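4.2 Shared connections and the habits that grow around them

One of the most exciting things to come out of our fieldwork in Trelside is how much of the internet there is shared, and how little of that sharing shows up in the usual statistics. A household is counted as connected or not connected. Yet the people we met move between their own prepaid data, a neighbor's router, the library signal that reaches the bus stop, and the community network Votura, often within a single evening. We logged 1,370 connection diaries (see Section 3 for how they were collected), and in a great many of them the word "my" turns up next to a network that belongs to somebody else.

Sharing of this kind is usually treated as a stopgap, something people do until a proper contract arrives. Our diaries suggest a richer story. Several households kept on sharing after they could afford a line of their own, and they gave reasons that had little to do with money: the person with the router was also the person who knew how to reset a password, spot a fake bank page, or fill in a school form. A private line would have meant losing that help, or at least having to ask for it in a more awkward way.

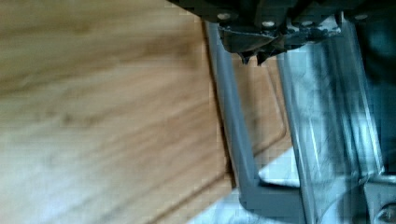
Lụa Phan told us that she had paid for her own plan for two months and then gone back to the shared one, and that the bill was the least of it. She missed being told when something looked wrong. "With my own line I had all the internet I wanted and no one to ask," she said, and added that her sister had since made the same choice.

We find this a wonderful corrective to the idea that access is a switch. It also raises a harder matter, and here the diaries get really interesting. Whoever runs a shared connection can see a good deal about those who use it. On Votura's older equipment the page for managing the network lists every device by name, with the time it joined and the amount of data it used. Most hosts never look. Those who do look mostly want to know why things are slow. Still, the list is there, and in 2 of the buildings we visited it had become part of how neighbors kept an eye on each other — who was up late, whose cousin was staying, which teenager was online during school hours.

Nobody we interviewed used the word surveillance for this. They spoke of "keeping tabs," "looking after the block," and once, with a laugh, "the night watch." The mild language matters. Rules on data protection are written with companies and public offices in mind, and a host who reads a device list on a phone in the stairwell fits neither. The harm, where there was any, was social: a remark in the hallway, a rumor, a parent who heard something before the child was ready to talk about it.

Building hosts handled the problem in strikingly inventive ways. Quang Âu, who looks after the connection in a building on the north side, renames each device with a number as soon as it joins and keeps no key to the numbers. Another building rotates the host role every 6 weeks, so that whoever has the list today will be on it soon. Irach, the small tool that several hosts now use in place of the standard page, hides device names by default and shows only total use per floor. None of these came from a policy document. They grew out of arguments between people who had to go on living next to one another, and we think designers of larger networks could learn a lot from them!

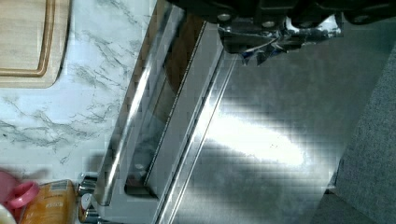
Figure 2. Kitchen sink, with a piece of shiny, crumpled material held above it.

Not everyone was won over by the per-floor totals, and Gwenaël Hoarau objected that a floor with only one heavy user gives that person away just as surely as a name would. "Everyone knows who it is on ours," he said. He would prefer a warning sent straight to the device, seen by its owner and by no other person.

His point is a good one, and it holds beyond Trelside. Grouping people together protects them only when the group is large enough, and in a small building it seldom is. A direct warning avoids this but asks more of the software, and it takes away the conversation that many residents said they valued. Oanh Quách, whose building tried both, described the direct warnings as polite and a bit lonely. We do not think one design will suit every building. What we would like to see is the choice put in front of residents when the network is set up, in plain words, with the default leaning toward seeing less. Section 4.3 looks at who gets to make that choice, and at the tenants who move in after it has been made.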